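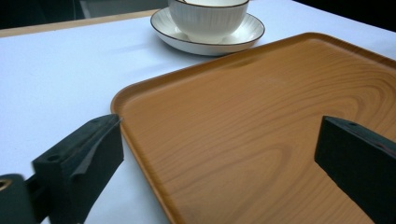 Speaker notes, Friday evening slot, Skokmont shared workshop
Talk: Building a hand-held gripper on a kitchen budget
Speaker: Noemi Russo

Opening (two minutes)
Say who I am and which bench I use. Thank Aldo Donati for the loan of the mill. Ask who has printed a gripper before and who has tried to log data with one.

What I wanted
A tool I can hold in one hand, close on ordinary tableware, and record from. The same fingers later go on the arm, called Hedero on my drawings. Total spend so far is 359 dollars. The camera was the largest part of that.

The fingers
Black blocks, flat top, inner face flat so it meets a rim squarely. Small holes in the top face. Pass the spare pair around now, and get it back before the break.
First set was too soft and twisted on the mount. Second set was fine in the hand and too long for the arm. The third set is the one I use. One finger weighs 59 grams.

Trays and cups
Trays are harder than cups. The lip is shallow and the fingers have to come in low. With the tray flat on the table there is not much to get hold of. Show the approach slowly with the demo tray: one finger outside the rim, the other over the surface, then tilt and close. Do it twice.
A cup on a saucer needs a decision first. Pick up the cup alone, or the saucer with the cup on it. I label these as separate tasks.

Recording
1142 attempts since March, 224 of them on trays. Elsie Rakena did the labeling with me. We threw out any take where the camera mount had slipped. If someone asks for the files, they are on the workshop drive under Gedow.

Problems still open
Glossy surfaces throw reflections into the camera.
The mounting hub works loose after a long session. Thread lock helped a little.
My wrist gets tired before the battery does.

Questions
Greer Swanson will carry the microphone. If it runs past 8:30, move to the back benches so Sandro Longo can set up.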